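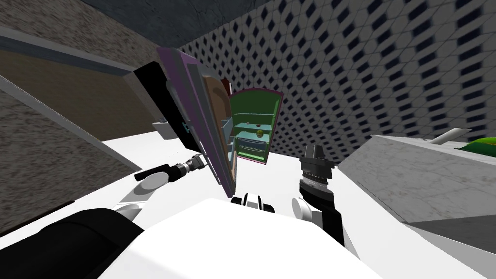 Lenka Kopecký wrote in to say that my last post blamed the wrong component, and that a door which swings further than it was told to is nearly always a contact problem before it is a controller problem. She suggested logging the commanded force and the measured force side by side and looking for the step where they part ways.

Simulation > Fault notes > Cabinet door, continued

4 min read

I did that over two evenings, and she was right about the contact part.

To recap, the task is called Hemwood. A two-armed robot stands at a counter in a simulated kitchen and works the door of a small cabinet. The left gripper takes the door. The right one stays clear until the door is open, then goes in for a ball on the shelf. The policy had passed every check I had. Then I changed the physics step from 5 ms to 2 ms and reran the same seeds, expecting slightly cleaner numbers and a longer wait.

In run 426 the left wrist reported a force spike of 493 N. The limit in the Vela config is far below that, and the run should have stopped on the same step. It did not stop. The arm kept pulling, the hinge went past its joint limit, and the episode was scored as a success - the door was open, after all, and the scorer checks nothing else.

So there are two faults, and I had been treating them as one.

The first is the spike. The handle's collision shape is a convex hull that the exporter builds without asking. It is thicker than the visible handle, and with the shorter step the fingers close onto it while already overlapping. The solver then pushes them apart in a single step. At 5 ms the fingers happened to stop short of the overlap, which hid the problem.

The second is the stop, and it bothers me more. 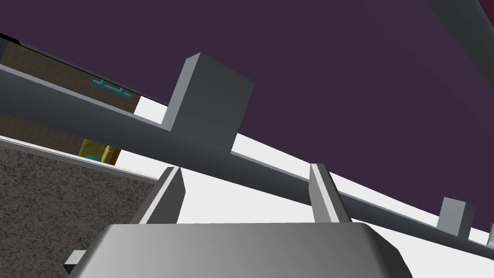
The force monitor runs on its own timer, and I had set that timer in steps instead of seconds. It also averages over a window before comparing against the limit. A spike that lasts one step is diluted by all the quiet steps around it, and the average never crosses the line. On a real arm I would want a filter there, but I would also want a second check on the raw value. I had the filter only.

Changes made:

- Replaced the hull on the handle with a capsule that matches the visible part.
- Put the monitor's timer in seconds.
- Added an unfiltered limit that ends the episode and marks it failed, whatever the door angle is.
- Made the scorer read the stop flag first.

Run 426 with the old handle and the new monitor now ends at the spike, as it should. With the new handle there is no spike on that seed. I have not rerun the full set yet. The Ulleck machine is busy with someone else's job until August, and my own is slow at the short step.

One item is still open. The hinge limit is soft in this build, so the door can be forced past it by anything strong enough. I may make it hard, or I may leave it soft and log the overshoot. If anyone has done this with the Eglītis hinge model, I would like to know what stiffness you settled on before it started to ring.

Related posts
Hemwood: the door that opened too far
Step size and other things I should have written down
Vela config, annotated
Why the gripper lets go early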